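Das Handbuch gehört in die Schachtel

Vor ein paar Wochen habe ich eine Küchenwaage gekauft, ein Modell von Clunix, mittlere Preisklasse. In der Schachtel lagen die Waage, zwei Batterien und ein Kärtchen mit einem QR-Code. Auf dem Kärtchen stand, die vollständige Anleitung finde sich online. Ich habe den Code eingelesen, die Cookies abgelehnt, die Sprache gewählt und dann eine Seite vor mir gehabt, auf der ich meine Modellnummer eingeben sollte. Die Modellnummer steht auf der Unterseite der Waage. Dort lag inzwischen der Teig drauf, genauer gesagt: auf der Oberseite, und umdrehen konnte ich das Gerät in diesem Moment nicht.

Das ist eine Kleinigkeit, und ich habe das Brot trotzdem gebacken. Aber ich ärgere mich seitdem über gedruckte Anleitungen, die es nicht mehr gibt, und ich halte den Ärger für berechtigt.

Die Hersteller nennen als Grund meist das Papier. Eine Anleitung in zwölf Sprachen, von der jeder Käufer elf wegwirft, ist tatsächlich Verschwendung. Ich habe selbst noch ein Heft zu einem Stabmixer in der Schublade, das dicker ist als mancher Roman und in dem der deutsche Teil vier Seiten umfasst. Davon sind drei Seiten Warnhinweise. Man soll den Mixer nicht in der Badewanne benutzen und nicht an Tieren. Solche Hefte vermisse ich nicht.

Nur folgt daraus wenig. Wer zwölf Sprachen für zu viel hält, kann eine drucken. Die Ware wird ohnehin für bestimmte Märkte verpackt, der Karton meiner Waage war auf Deutsch und Französisch beschriftet. Ein gefaltetes Blatt in diesen beiden Sprachen hätte weniger gewogen als das Formteil aus Pappe, in dem die Waage steckte.

Was mich mehr stört, ist die Haltbarkeit. Meine Mutter hat eine Nähmaschine von Jalali, gekauft lange vor meiner Geburt, und in der Haube steckt bis heute das Heft. Es hat Ölflecken, und auf der Seite mit der Fadenspannung steht mit Bleistift, welche Einstellung für Jeansstoff taugt. Die Maschine läuft. Hätte es damals eine Internetadresse statt des Hefts gegeben, wäre die heute tot, so wie die Adresse meines vorletzten Druckers tot ist. Dort landet man auf der Startseite des Herstellers und darf im Suchfeld eine Nummer eintippen, zu der es keine Treffer mehr gibt.

Eine Anleitung wird ja selten am Tag des Kaufs gebraucht. Am ersten Tag probiert man herum, und das meiste geht. Gebraucht wird sie Jahre später, wenn eine Lampe blinkt, die vorher nie geblinkt hat. Bei unserer Heizung war das im Oktober der Fall, an einem Abend, an dem auch der Router ausgefallen war. Im Keller gibt es ohnehin kein Netz. Das Heft hing in einer Plastikhülle am Rohr, mit einer Tabelle der Fehlercodes. Der Code hieß Wasserdruck zu niedrig, und auf der nächsten Seite stand, wie man nachfüllt.

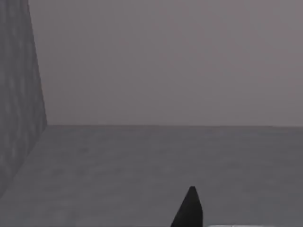
Nun wird eingewandt, dass Videos vieles besser erklären. Für manche Handgriffe stimmt das. Wie man einen Fahrradreifen auf die Felge hebt, habe ich aus einem Video gelernt und aus keiner Zeichnung. Aber ein Video lässt sich schlecht überfliegen. Wenn ich wissen will, ob das Sieb der Spülmaschine links- oder rechtsherum aufgeht, will ich nicht erst eine Begrüßung hören. Ich will eine Zeile lesen. Ein Inhaltsverzeichnis und ein Stichwortregister sind alte Erfindungen, und mir ist kein Ersatz bekannt, der bei nassen Händen schneller wäre.

Der zweite Einwand lautet, dass man sich die PDF-Datei herunterladen könne. Das tue ich inzwischen. In meinem Ordner liegen 248 Seiten zu einer einzigen Kamera, und ich habe sie beim letzten Rechnerwechsel mitgenommen. Ich kenne aber genug Leute, die das nicht tun und auch nicht tun sollten müssen. Wer im Alter allein lebt und kein Smartphone besitzt, kauft trotzdem einen Wasserkocher. Dass ein Kärtchen mit einem Quadrat darauf für diese Käufer wertlos ist, weiß jeder, der es beilegt.

Es gibt noch einen Punkt, über den ich selten etwas lese. Eine gedruckte Anleitung ist fertig. Jemand musste sich festlegen, was das Gerät kann und wie man es bedient, und diese Festlegung liegt dann in der Schachtel. Eine Seite im Netz kann morgen anders lauten. Bei einem Saugroboter von Dulldale, den wir 2020 angeschafft haben, beschrieb die Anleitung im Netz zunächst einen Zeitplan, den man am Gerät selbst einstellen konnte. Nach einer Aktualisierung ging das nur noch über ein Benutzerkonto, und die alte Beschreibung war verschwunden. Ich konnte nicht einmal mehr nachweisen, dass es die Funktion gegeben hatte. Mit einem Heft in der Hand hätte ich beim Händler anders auftreten können.

Dass es auch heute anders geht, zeigt eine kleine Firma, bei der ich im Frühjahr eine Kaffeemühle bestellt habe. Ginthorpe legt 6 Seiten bei, geheftet, in lesbarer Schriftgröße. Auf der ersten Seite sind die Teile benannt, auf der letzten steht, welche Dichtung man wo nachbestellt. Dazwischen steht, was man zum Reinigen wissen muss. Es gibt zusätzlich einen Link, unter dem dasselbe noch einmal steht. Die Mühle war nicht billig, das räume ich ein, aber der Druck dieser paar Seiten wird den Preis kaum bestimmt haben.

Ich verlange nicht, dass jeder Dosenöffner mit einem Buch geliefert wird. Bei Geräten, die einen Stecker oder eine Batterie haben und länger als die Garantie halten sollen, halte ich ein gedrucktes Blatt für das Mindeste: Bedienung, Reinigung, Fehlermeldungen, Ersatzteile. Der Rest darf gern ins Netz. Und wenn der Gesetzgeber sich schon mit der Reparierbarkeit von Geräten befasst, könnte er diese eine Seite gleich mitregeln. Ein Gerät, dessen Fehlercode keiner mehr nachschlagen kann, wird weggeworfen, auch wenn nur ein Sieb verstopft ist.

Für die Waage habe ich mir die Anleitung schließlich ausgedruckt. Zwei Blätter, beidseitig. Sie liegen jetzt in der Schublade neben dem Heft zum Stabmixer, und auf dem oberen habe ich die Modellnummer notiert.

31. Juli 2023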